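Grolora after seven weeks: a team chat app for people who are tired of team chat apps

I've been putting off writing this one up, mostly as I kept changing my mind. We moved our little office over to Grolora in May, after years of grumbling at the chat program everybody else seems to use, and for the first few days I wanted to go straight back. Then I got the hang of the sidebar, and now I'm fairly fond of it.

The basic idea is that conversations are grouped by job instead of by person. You open a job, and the messages, files and calls for it are all sitting in one column. If you spend your day hopping between clients (I do!) it saves a lot of scrolling. Switching from one job to another is quick, even on my laptop, which is 9 years old and wheezes when I open a spreadsheet.
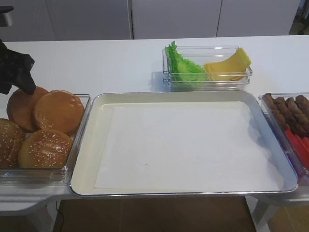
Buns in a clear container on a white table.

Search is the best bit by miles. I typed in half a street name from an old message and up it came, with the reply underneath. It looks inside PDFs too, though not scanned ones, so our old Hirent invoices might as well not exist.

Calls are more of a mixed bag. The sound is lovely and clear with a handful of people on. Our Friday catch-up had 17 of us dialled in and it got choppy, and two people dropped out and had to be sent a fresh link. The Ulcombe branch has slow broadband, so I can't pin all of that on the app. Screen sharing has been fine – a bit soft on small text, but you can zoom in. 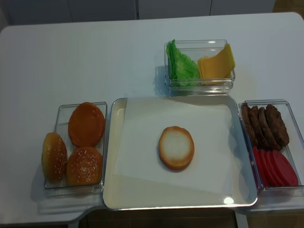
A single bottom bun on the paper-lined tray.

Now for the grumbles. Notifications are set separately for every job, and there's no master switch, so I spent a whole lunch hour turning things off. The phone app forgets your place if you get a text halfway through reading. And messages stop at 2000 characters, which sounds like plenty until you try pasting in meeting notes and have to chop them up.

Moving our old chats across was easier than I'd feared. The import ran overnight and brought everything over apart from the emoji reactions and one channel, Vasconcelos, which arrived empty. Support answered by the next morning and told me to run it again for that channel only, and that did the trick.

The free version keeps your files for a month, so you'll want the paid one if you send much back and forth. I'd give it 7 out of 10, and I'll bump that up the day they add a proper mute button.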